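Minutes — Mahrous House residents' meeting, April 20, 2024

Present: Zineb Erraji (chair), Nesma Berrada, Abdelilah Badawi. Apologies: Hajar Metwally.

1. January minutes agreed.

2. Garden. Seed order of 800 approved. Nesma to ask Gruketti about compost.

3. Doors and walls.
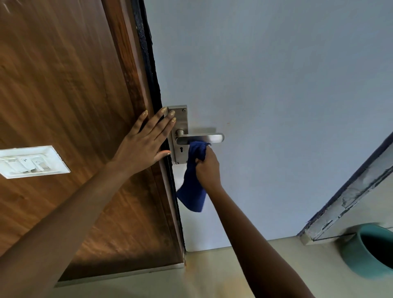
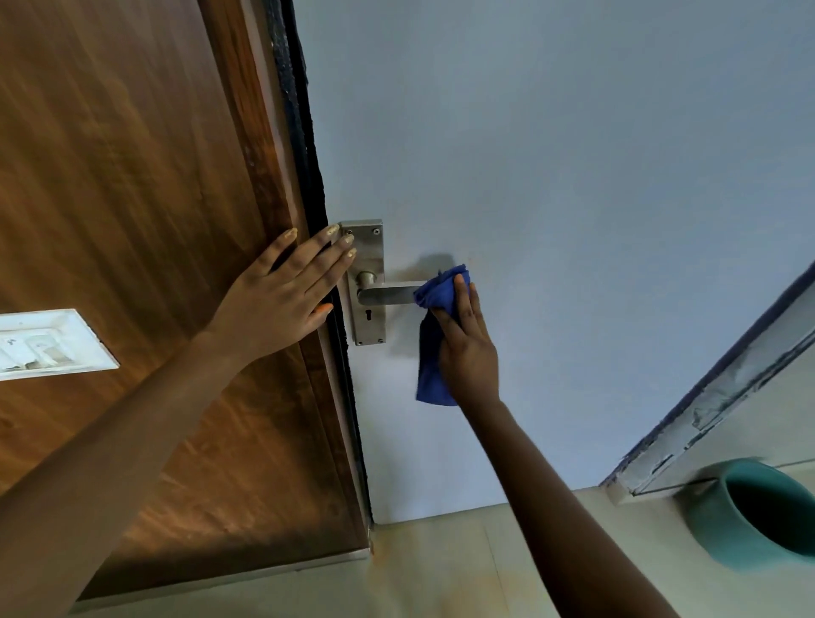
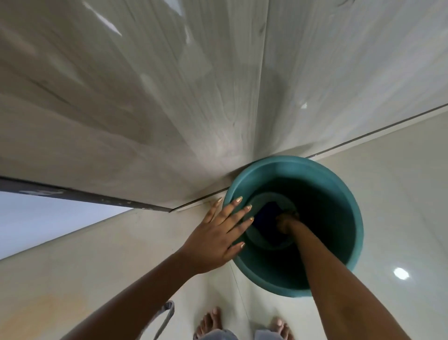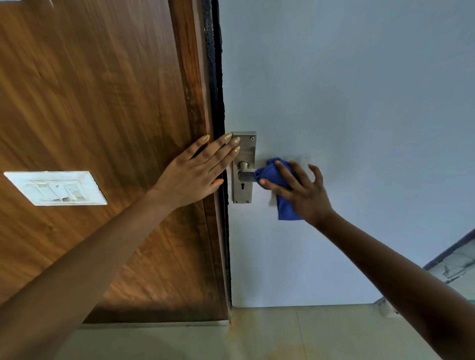 Item 3 — doors and wall surfaces

No changes proposed.

4. Summer lunch. 30 places — Abdelilah to book the hall.

Meeting closed.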